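Laundry day for a good cause at Clestari

2022-09-08

The shared laundry room at Clestari opened its doors this week, and the first loads are already going through! The building has 47 apartments, and until now most people living there had to haul their wash seven blocks to the Movar laundromat and back again.

Enikő Hajdu, who lives on the second floor, spent months asking neighbors what they wanted. The answer was simple – somewhere close by to wash a few shirts without saving up a giant pile. More than 100 people signed up to use the room before it opened, and the January wait list for repairs in the old basement is now a distant memory.

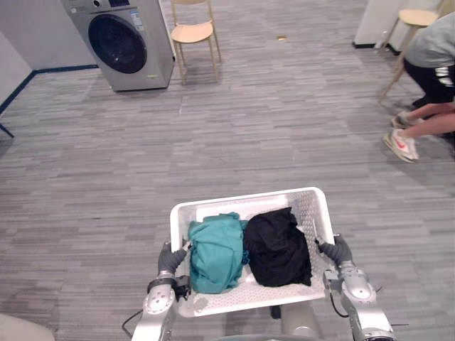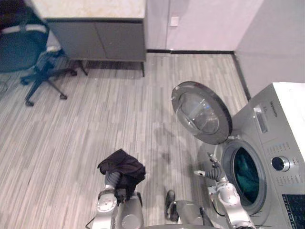 Teal-green and black laundry in the new room at Clestari. The silver washer is a front-loader.

A wash costs 75 cents, which goes straight into a fund for soap and upkeep. Small loads are very welcome, and there's a shelf in the hallway for spare detergent – take a scoop, leave a scoop. Hajdu says she has met more neighbors in the past few days than in her first two years in the building.

"I came down with one basket and stayed for an hour talking," she said. "I love it."

The room is open from early morning until 10 p.m. Residents can sign up for a time on the sheet by the mailboxes, and new names can still be added at the Rweyemamu Street entrance.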